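4.2 Charging behavior in the shared-car trial

The most exciting result of the Stillport trial is how quickly drivers dropped the habits they brought over from gasoline cars. In the first weeks, almost every member of the Cuva car-share plugged in only when the battery had fallen below a third, much as one would wait for the fuel light. By July the same members were plugging in at nearly every stop, often for a few minutes and often with the battery still more than half full!

We logged 1,218 charging sessions across the two depots, Okcombe and the harbor lot. Sessions were matched to trips using the booking records kept by Bernd Teuber, and any session shorter than two minutes was dropped as a likely plug fault. The median session at Okcombe fell to 35 minutes over the course of the trial. The harbor lot showed the same trend but a weaker one, and we think the walk from the far bays to the chargers explains much of the gap.

Awasthi's model of "top-up" charging predicts that drivers will settle into short sessions once they trust that a charger will be free. Our data fit that idea very nicely. When a second charger was added at Okcombe, short sessions rose within days, well before any change in the price per kilowatt-hour. Price did matter later on — mostly for members driving more than 200 miles a week — but it came a clear second to availability.

4.3 Cabin care and time between bookings

Turnaround time turned out to be closely tied to charging. A car that is plugged in is also a car that can be wiped down, and members who charged between bookings were far more likely to report a clean cabin to the next driver. Kylie Lockyer coded the 300 free-text comments on this point, and dust on the dashboard and marks on the center screen came up again and again. It was a delight to see how much people cared about cars they did not own.

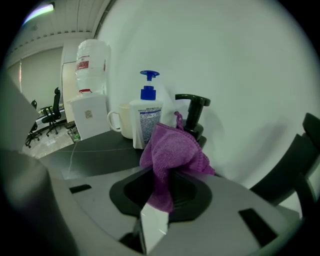

Figure 7. Purple microfiber cloth.

We therefore treat cleaning time as part of the charging window in the model that follows. Doing so shortens the predicted idle time per car at both depots and brings the harbor lot much closer to its observed values. The remaining error falls mainly in the early morning, when few cars were booked and a single late return could shift the hourly average.

© 2019 the authors. Contact the corresponding author | Back to top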